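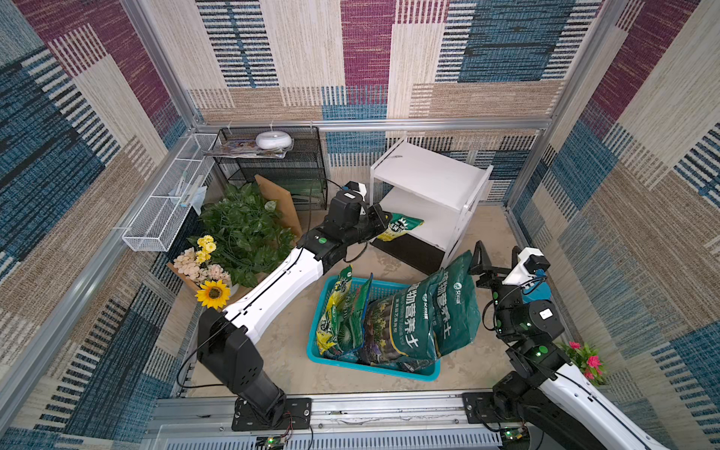 Bags are the hardest stock to shelve, according to the storage designer at Plavdale, and most shelving is drawn as if they did not exist. "A carton has a base. You know where its centre of mass is and you know it will stay there," she says. "A bag of potting mix has a base when you put it down, and a different one a week later."

Plavdale makes light tube-frame carts and racks for garden centres, corner shops and school canteens, and works out of a unit on the edge of Podville. The designer has been with the firm since it made only bench legs. She agreed to talk about the small white cart, sold as the Kiều, and about how it behaves when it is loaded with soft goods.

The cart has a frame of bent square-section tube, with flat boards for shelves and a tubular hoop that rises over one side of the top board. Customers read the hoop as a handle. She says it is there first as a stop. "If you push a bag across the top board, it needs to meet something. The fact that you can also grab it is useful, but the bend radius was set for the bag."

Square tube was a deliberate choice. Round tube is easier to bend without creasing the inside wall, and it chips less because paint does not have to wrap an edge. Square tube gives the board a flat bearing surface and lets a screw go in without a saddle washer. The penalty is cosmetic. Paint is thinnest at the corners, so that is where the marks appear.

"People ring up about scuffing and I ask them where it is," she says. "Along the edges, always. On the flats I would want to know what they had been doing with it."

I asked whether powder coat could be built up on the corners. She said it could, with a second pass, and that a second pass also closes up the screw clearances. The firm tried it on one batch at the Plasthorpe coater and spent longer reaming holes than it had saved in complaints. It went back to a single coat and began supplying a touch-up bottle.

Shelf spacing took more time than any other dimension. The cart measures 509 millimetres across and each board is rated to 17 kilograms, evenly spread. The rating is seldom the limit. A filled bag slumps outward at the sides and takes up more width than its label suggests, while a snack bag is mostly gas and takes up height. Both have to pass between the uprights.

"You measure the bag flat, you measure it standing, and then you measure it after someone has shoved it in sideways," she says. "The third number is the one I draw to."
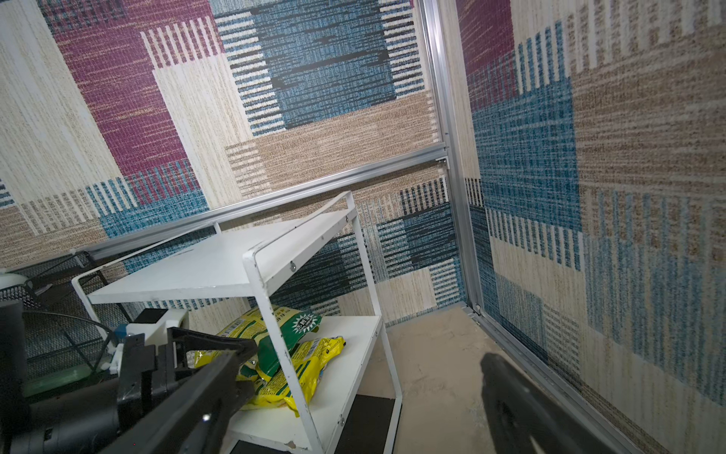 The middle shelf with two yellow bags, one lying partly beneath the other.

Overlap is the normal condition for pillow-shaped packs, she says, and the shelf should tolerate it. A bag lying partly on top of another rests at an angle, and its printed face is then turned away from whoever is looking for it. A raised lip on the board would hold the lower bag in place, but it also catches the seal when the bag is drawn out. The Kiều has no lip. She would sooner have a bag slide than tear.

For loading trials the firm uses whatever is on hand: potting mix in small retail bags, crisps, rice. Each bag is put in and taken out 100 times at each shelf level, and the board is then checked for movement against the uprights. The lowest level gives the most trouble. The reach is longer, the shelf above restricts the wrist, and the hand tends to come in at a slope and drag the bag against the front upright.

Her advice to shops is brief. Put heavy bags low, seal end facing out. Keep light packs in the middle. Leave the top board for things that are picked up often, and do not stack above the hoop.

She is less certain about patterned backgrounds. White shelving disappears against a plain white wall and stands out against carpet or printed fabric, and retailers ask her which is better. "For finding the shelf, pattern behind white is fine. For finding a bright bag on the shelf, I have never seen it measured properly, so I don't give an answer."

Plavdale has sold 1,978 of the carts. The next revision changes the foot inserts and the length of the upright screws by two millimetres, and keeps the rest of the drawing as it stands. Existing carts can be fitted with the new inserts, which will be available through Podville in March.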